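4.2 Grasp hold check and placement planning

The task set uses a kitchen tabletop with toy food and ordinary household items. The operator gives a short command, for example "put the ketchup on the plate", and the planner must produce a sequence of pick and place steps. We do not give the planner any object models. It receives only segmented regions from the overhead view and a label for each region, as explained in Section 3.

Long objects caused most of our difficulties in the early trials. A bottle which lies on its side can be grasped at many points, and the grasp network, trained mainly on compact objects, gave nearly equal scores to all of them. We therefore added a term that prefers grasps close to the estimated center of mass. The weight of this term was tuned on the Koo set of recorded grasps and was kept fixed afterwards.

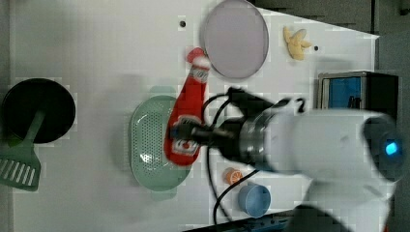 After the gripper closes, the controller of Zaltex waits for 20 control cycles before it allows any vertical motion. During this time the finger width is compared with the width predicted from the segmented region. If the difference is larger than 2 mm, the grasp is rejected and the next candidate is tried. This check was proposed by Tõnu Sepp during the first tests at Surkville, and it replaced a force threshold which was difficult to set for soft plastic.

The placement step is more sensitive to errors of perception. A container with holes gives a noisy depth map, and a flat plate of pale color has weak edges against a white table. For this reason we do not use depth alone for the target surface. The region mask is fitted with an ellipse, and the depth is taken as the median value inside it. When the held object is longer than the short axis of the ellipse, the planner aligns the object with the long axis.

Figure 4. Robot arm and tabletop from above, with a ketchup bottle lying lengthwise on an oval plate.
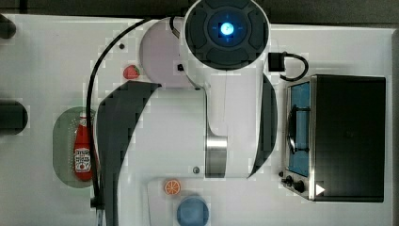 Occlusion by the arm remains a problem for the overhead view. The body of the arm can hide a large part of the table, and regions behind it are then lost from the map. Our tracker, Skastska, keeps a hidden region in memory for 30 frames and marks it as uncertain. The planner may avoid an uncertain region but may not choose it as a target. Syafiqah Purba labeled 1,119 frames by hand for the evaluation of this rule, and the results are reported in Section 5.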